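Keeping steel plates and cutlery bright

When I moved to Sidley I gave away almost all my porcelain, and since that time we eat from stainless steel. It does not break, it stacks well and it is light to carry. But my neighbour Pilar Orellana looked at my plates one day and asked me why they were so grey. She was right. I have learned several things after that, mostly from my aunt in Miyazaki, who washed steel dishes in a school kitchen for 23 years.

Before washing

Rinse the plates soon after the meal. Salt is the worst enemy, because it can make very small holes in the surface if it stays there wet. If you cannot wash at once, at least pour some water over the plate and wipe away the sauce with your fingers. For the same reason, when you boil water in a steel pan, put the salt in only when the water is already hot, and stir.

Dried egg and porridge should soak in cold water first. Hot water makes them stick more. Ten minutes are enough for a plate. A bowl may need longer, especially at the bottom where the wall begins.

Which sponge

Use a soft one. I used a green scouring pad for years and this was the reason of the grey look, it was thousands of little scratches. Wire wool is also not good, as small pieces of it stay behind and make rust spots which people then blame on the plate.

I keep one sponge for the dishes and another for the sink, in different colours, so my husband does not mix them. After use I press the water out and stand the sponge on its side. A sponge that smells goes to the bucket for the floor — washing it again does not really help for long.

Order of work

Glasses, then cutlery, then bowls, then plates, and pans at the end. Change the water when it feels greasy. With a steel plate I wash in straight lines from one side to the other and then once along the rim, on both sides. If the steel has a brushed surface, always follow the direction of the lines.

With forks, the dirt sits between the tines. Fold a corner of the sponge and pull it through each gap. An old toothbrush is good for this too. With spoons, do not forget the back of the bowl and the place where it joins the handle, there the tea makes a brown shadow.

Laying them out to dry and check

I do not leave steel in the rack to dry by itself. The water here is hard and it leaves white rings. I take the pieces to the table and put them side by side with space between, and dry each with a cotton cloth. On a table every spot shows when the light falls from above, and a greasy place looks dull next to a clean one.

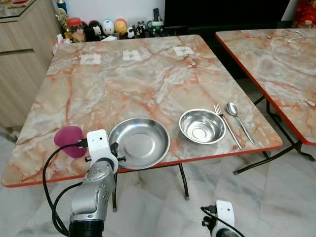
Wakana Hayashi

A plate with a wide flat rim needs the cloth two times, once in the middle and once on the rim. A deeper bowl shines very much inside, so tilt it a little before you decide it is clean. Keep fork and spoon next to each other and you will quickly notice if one of them is duller.

Spots which do not go away

White rings: a little vinegar on a cloth, then rinse and dry.

Rainbow colours from heat: also vinegar, but leave it for a minute.

Brown tea marks: baking soda with a few drops of water, rubbed with the finger.

Small rust points: the same baking soda paste, a bit longer. If they come back on the same place, the piece has probably touched iron in the drawer.

Never use bleach on steel, also not for a short time.

Storing

Put a paper napkin between the plates if you stack more than 6. Spoons can lie inside each other, forks better not.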